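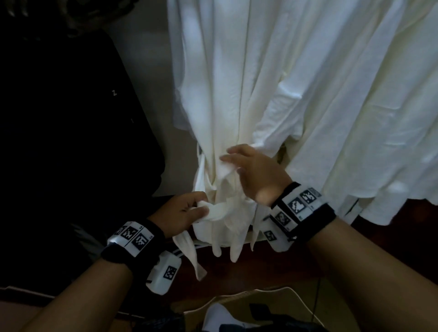 Progress report, second period
Working rules for the recording of hand demonstrations on hanging clothes
Prepared by Elin Mathias for the Trindier fund

1. What this period was for

In the first period we agreed to write one set of rules for people who record hand work with wrist trackers, so that the recordings from Rosbridge and from Fastow can be used together for robot training. This report covers the second period, up to the end of July. The rules are now in draft 3 and both sites work with them.

2. State of the recordings

We have 1,075 recordings of work with hanging garments. Of these, 1,032 passed the check under the draft rules. The other ones are kept in a separate folder and are not deleted. Delyth Parri asked for this, and I agree with her: we may change a rule later, and then we would like to check them again. Robes, shirts and other hanging pieces are recorded where they hang, and we do not move them to a clean background.

3. Rules that changed

Rule 4, marker visibility. Draft 2 said that all markers on both cuffs must be seen all the time. This was too strict for cloth. When the hands go into the folds, some markers are hidden for a short moment, and people began to hold their arms in an unnatural way to avoid it. Draft 3 asks for at least one readable marker on each wrist at the start and at the end of every grip.

Rule 7, cables. The cable of the wrist module must run along the forearm and have enough slack for a full reach. Hangers and other loose things on the floor should be moved away before the session. We still find this rule broken more often than the others.

Rule 9, twisting and gathering. For actions where both hands hold the same bundle, the person says aloud "start" and "release".

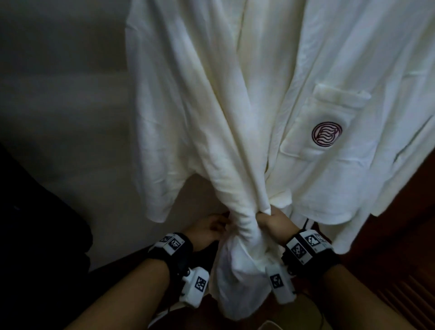
The labels at the two sites did not agree well here. Rosbridge counted one twist as one action, and Fastow divided it at each change of grip. We decided for the second way, and 368 recordings were labeled again. It took almost 27 hours of work, which was not in the plan – I have moved the time from the writing of the training guide.

Rule 12, names and logos. If a garment shows a logo or a printed word, the recording is marked with a flag. The decision to blur or not is made by the person who publishes the data, and the operator does not need to decide it.

4. Open points

Light. Draft 3 has no lower limit for the light in the room. Pumphrey, who does the outside review for us, wants a measured value. I would prefer a short test recording before each session, as not every site has a light meter. We have not settled this.

Rest time. The present rule allows a break on request. Delyth Parri proposes a fixed break, also for people who do not ask for it. We will try it at Fastow first.

5. Next period

The training guide will be ready one month later than I wrote in the first report. Draft 4 of the rules goes to Pumphrey before that, with the changed text of rules 4 and 9. No additional money is requested for this work.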